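# Losing by eight votes: a coffee with the candidate who came second
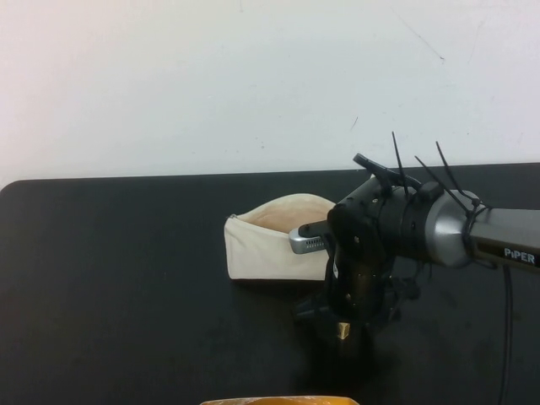

*A canvas-like zip pouch, open on a black tabletop.*

2021-07-05

I'd been trying to get the runner-up in the Fothergill town council race to sit down with me ever since the count, and when she finally said yes she had one condition. I wasn't to use her name. "Everyone in Fothergill knows who it is anyway," she told me, "and everyone outside Fothergill doesn't care." Fair enough!

We met at Briverero, the coffee place across from the library, and she was already halfway through a bagel when I got there. She lost by eight votes. I asked how long it took before she could say that number out loud.

"Oh, I said it right away," she said. "I said it to my sister, I said it to the mailman. My husband asked me to stop saying it at dinner."

The seat covers the old mill blocks plus everything out along Busadum Road, and if you've been reading me for a while you know the fight out there is over the bus. The county wants to cut the evening run. She came out against the cut early and her opponent came out against it later (a lot later, if you ask her), and by the last two weeks they were saying pretty much the same thing on every porch in town.

"That was the hard part," she said. "I'd get to a door and they'd say, well, the other guy was just here and he's for the bus too. And what do you say to that? I said I was for it first. It sounds so childish when you're standing on somebody's mat."

She knocked on over 131 doors on the last weekend alone, mostly on her own, in sneakers she has since thrown out. I wondered if she'd do it differently now. She thought about that for a while - long enough that I finished my coffee.

"I'd go to Fokgate more," she said. Fokgate is the apartment complex behind the rail yard, and 66 people voted there this time. "I went twice. People there told me I was the only one who came in person, and I thought, good, that's done. I should have kept going back."

She didn't ask for a recount. A few friends pushed her to, and she says she had the form filled out on the kitchen counter, but the clerk's office walked her through the tally and she was satisfied. "They were so patient with me. I had 19 questions written down and I asked all of them."

So is she running again? She laughed and looked out the window. The filing period for the school board opens in October, and I brought it up, and she said she'd heard that too.

"I still have a garage full of yard signs," she said. "They don't say what office."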